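Farkanton First Homes: housing records of newly arrived households
README and data card, third release

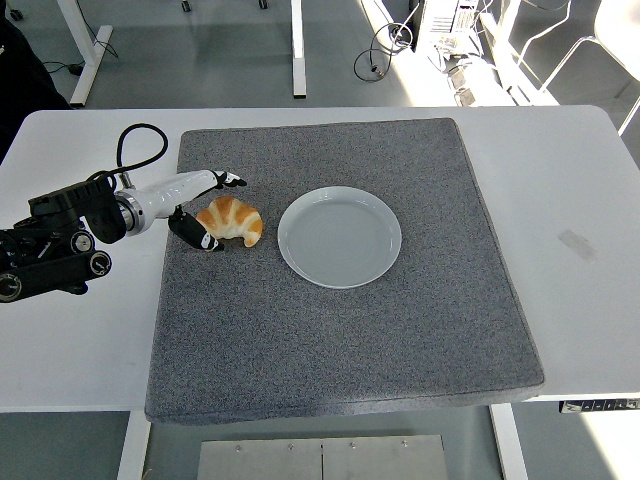

A croissant and a white plate on a gray felt mat.

What this dataset is

Farkanton First Homes describes the first homes of refugee and asylum-seeking households after they left the Stollska reception house in the city of Farkanton. Each record is one household and one move. The table says what kind of home the household went to, how long they waited for it, who signed the lease, what the rent was compared with the income, and whether the household was still at the same address at the follow-up call.

There are 2656 records in the main table. A household that returned to Stollska and later moved out again has two records or more, connected by the same household_key. Please do not read the number of records as the number of families.

The data was collected by the Amwood housing desk as part of its daily work. It was not designed as a research study, and you will see this in many places. Fields were added when a caseworker needed them and dropped when the form became too long. We have tried to write down all such changes that we know of.

Who made it

Chidubem Effiong led the housing desk during most of the collection and wrote the first intake form. Vy Hồ moved the paper forms into the database and made the household keys. Esmaeil Ranjbar and Farzad Kordestani checked the Dari and Farsi free-text answers and their English translations. Yiran Lu maintains the release and answers the mail.

Files

The release has three files, all in comma-separated text with UTF-8 encoding.

moves.csv — the main table, one row for each move.
followup.csv — results of the follow-up calls, joined to the main table by move_key. Not every move has a row in this file.
notes.csv — free-text notes from caseworkers, in English, after names and addresses were removed. Each note is cut at 2000 characters. A cut note has the value yes in the field truncated.

Empty cells mean that we do not know. The word none means that the caseworker asked and the answer was no or nothing. In the first release these two were mixed, so if you still use an old copy, please replace it.

Main fields in moves.csv

move_key: random identifier of the move. It has no relation to any number used by a government office.

household_key: random identifier of the household. A person who married or left the family can appear under another key. We did not try to follow single persons.

household_size: number of people who moved together. Babies are included. An adult child who moved at the same time to a different address is a separate household.

oldest_age: age of the oldest member in years. All ages of 65 and over are written as 65.

region_of_origin: a broad region, as the household named it. We do not publish country of origin. In several cases the family had lived for a long time in a second country, and caseworkers did not agree on which one should be written. The household's own answer was kept.

status_at_move: recognized, pending, or other. The value other covers some quite different legal situations and should not be analyzed as one group.

home_type: apartment, shared apartment, room in a private house, hotel, or with relatives. Hotel was used only when the household had no end date for the stay.

wait_days: days between the request for housing and the day the keys were received. See the section on known problems.

lease_holder: the household, Amwood, a relative, or a sponsor. Sponsor means a private person or a religious group that signed in its own name.

rent_share: monthly rent divided by monthly income of the household, benefits included. Values above one are possible and most of them are correct. They usually belong to the first month, when benefits had not started yet.

district: one of the city districts, with the small ones merged. The merged districts are not neighbors in every case, so a map made with this field will be misleading.

Fields in followup.csv

The follow-up call was made by phone in the spring after the move, most often in May. The caller asked whether the household was still living at the address, whether there was a problem with heating, mold or the landlord, and whether the children had a school place. The field reached says if somebody answered. The field call_language says in which language the conversation was held, and interpreter says if a third person was on the line.

School place was asked only when the first call form had a child of school age. Some families had a child who reached school age between the move and the call, and for these the field is empty.

How the data was collected

The first interview took place at Stollska, in the small office beside the entrance or in the family's room. The caseworker filled in the form on paper. Vy Hồ typed it later, normally in the same week. After the second year a tablet form replaced the paper, and the order of questions changed. The income question was moved to the end. With the tablet there are fewer empty values for income, but also more round numbers, and we suspect that people were tired at that point and gave a quick answer.

Free-text answers in other languages were translated by staff. Notes were then labeled by topic with Qiu, the tagging program that Amwood already used for its correspondence. Its labels are in the field topic_auto. Esmaeil Ranjbar corrected the labels for notes that were written first in Dari or Farsi, and his corrections are in topic_checked. For all other languages topic_checked is empty, and you should treat the automatic label with care. Qiu often puts complaints about noise under the label "family conflict," and this is wrong in nearly every case we looked at.

Consent and privacy

Households were asked at the first interview if their record could be shared for research without their name. The question was read aloud in their language, and they could say no without any effect on the housing search. Records of households that said no, or that were not asked, are not in this release. A household can still withdraw, and its records are then taken out of the next version. If you receive a notice from us about a withdrawal, please delete the listed keys from your copies also.

We removed names, phone numbers, addresses, names of landlords, names of schools and exact dates. Notes that describe violence at home or details of an asylum claim were taken out completely. Farzad Kordestani read the remaining notes one more time for small details that could point to a person, such as an unusual job or a village. He was strict, and some notes are therefore very short.

Please do not try to identify anyone. Please do not join this data with lists of addresses, court decisions or newspaper reports.

Suitable uses

The data has been used for teaching, for a city report on waiting times, and for comparing leases signed by sponsors with leases signed by households. It is good for questions about the first move and about the months after it. Caseworkers from other cities have also used the field list as a starting point for their own form, and they are welcome to continue doing this.

Unsuitable uses

Do not use the data to decide about a single household, to score applicants, or to predict who will "succeed" in an apartment. The outcome fields mostly describe the housing market and the landlords, and a model trained on them would punish large families.

The data also cannot say how all refugees in Farkanton live. Households that found a home by themselves, and never came to the housing desk, are missing. We think that many of them had relatives in the city already.

Known problems

1. wait_days starts at the written request. In the early period some caseworkers wrote the request only when an apartment was already in view, so the wait looks very short. These rows have the value late in request_flag, as far as we could find them.

2. Hotel stays are underreported. When the city placed a family directly in a hotel, the desk was sometimes informed only after the family had left again.

3. The follow-up calls reached fewer single men than families. Single men changed their phone number more often, and several numbers belonged to a friend.

4. rent_share for shared apartments is not consistent. One caseworker divided the rent by persons and another by rooms. We could not repair this afterwards.

5. The value relatives in lease_holder was used also for friends from the same town. The notes sometimes make it clear, but we did not recode.

6. A few notes were translated twice, by different people. Both versions are kept, with the same move_key. They do not always agree — please read both before you quote one.

Changes in this release

Empty and none are now separated in all files. The merged districts were changed after two very small ones were found to be recognizable together with household_size. The field translator was removed. Typing errors in home_type were corrected, mainly "share apartment" and "shared apt." The field winter_clothes, which existed only on the first paper form, was removed from moves.csv and is not available anymore.

Terms of use

The data may be used for research, teaching and public-interest reporting. Commercial use is not permitted. You may not pass the files to others; please send them to us so that we know who must be informed about withdrawals. When you publish, cite the dataset as "Farkanton First Homes, third release, Amwood housing desk" and send us a copy or a link. We give a printed copy to the staff room at Stollska.

Contact

Requests for access, corrections and questions go to Yiran Lu at the Amwood housing desk. Write in English, Chinese or Farsi. For an error in a record, include the move_key and the name of the field. Mail is answered in the mornings before the desk opens, and in the busy months an answer can take some weeks.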